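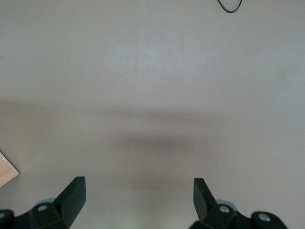

Grayish beige and a corner of the board. 

18 Feb 2018
By Gordon Morin

Lucie Chisholm picks up on the first ring and asks if I can hear the dishwasher. I can. She leaves it on.

We're supposed to be talking about surfaces. Work surfaces, mostly, the flat part of the kitchen or shop where things get done, or dont. She clears them for a living, or did for 14 years, first at a catering place called Penner and then on her own, going into people's homes and small kitchens and getting the stuff off the counters. Now mainly she teaches other people to do it. She's writing it up too. Slowly.

"I'm on page 12," she says. "Don't ask me again."

So, first question. Why start with the surface and leave the cupboards for later? Everybody I've ever read on this starts with cupboards.

"Because you need somewhere to put the cupboard," she says. "You open a cupboard, you pull it all out, where does it go? On the floor. Then you're stepping over it for two days. Do the flat bit first. Wipe it, dry it, then open one door."

One door?

"One. People open six."

Her own is a grayish beige, smooth, no pattern to it. She picked the color after living with a dark speckled one in the old apartment on Dekdale Road. Hated that one. "You couldn't see a crumb on it. Everyone told me that was the good part. I'd put my arm down and come up with sugar on my sleeve." With the pale one she sees everything, coffee rings especially, and she wipes more. She says more wiping has not bothered her. Her husband is less sure.

What does she wipe with? Long answer. Damp cloth, drop of dish soap, second cloth that's only water, then a dry one. Three cloths, all the same kind, bought in a stack of 16 and washed together. No sprays. She used one called Brisar for a while at Penner and says it left a film you could write your name in. "Maybe I used too much. Probably I used too much."

We get onto boards. She has opinions on boards. Light wood, and it lives out on the surface, off to one side. Not in the cupboard, not behind the faucet, where she says they go gray at the bottom and start to smell.

"If the board's put away I'll cut a lemon right on the counter. I know I will. So it stays out." Does it drift? "Oh, it drifts. By dinner it's in the middle. I push it back."

And the oil? Some people oil them every month. She does hers in September and then again whenever it looks thirsty, no schedule past that.

Then cables, which is where she gets going. Cables are her least favorite thing to find on a counter, worse than mail. Mail you can pick up. "A cable is attached to something. You pick it up and a toaster comes with it." Her rule with clients is that a cord goes along the back and doesnt cross the part you work on. Thin ones are the worst for this, the phone chargers, since they slide. She has tried clips, tape, a little channel thing from Flarero that stuck fine in winter and fell off in the heat. Now she just runs them far back and lives with it. I mention there's a thin dark one in the photo. "At the top, yes. Far side. I'm allowed that."

I ask how much bare space a person needs. She wont give a number. I push. She says spread a newspaper, open, and if both pages lie flat you can cook dinner. If you bake, more than that. Rolling out dough on half a page is how you end up with flour in the drawer.

The worst job she ever did? A long run of counter in a shared house, four people, each with their own kettle. She was there a full afternoon and charged 390, and felt bad about it, and then went back a month later and it was all exactly as before. Four kettles. "I didnt charge for the second visit. I just had tea."

Which kettle?

"Closest one."

We talk a bit about what goes back on afterward, since something always does. She puts things back one at a time over a week, only when she's reached for them. Salt came back the first night. The knife block took until day five. The fruit bowl never did and now the fruit is on the table, where it gets eaten faster, she thinks, though she hasn't kept track. The radio she missed within the hour.

Anything she'd do differently if she was starting over? Bigger sink. Lower shelf for the plates. And she'd have kept the offcut from when the surface was put in, for a trivet, or to test stains on. They took it away in the van before she thought to ask.

The dishwasher beeps. She says she has to get the glasses out while they're hot or they spot, and can I call back if I need more. I had one more about drawers. Next time.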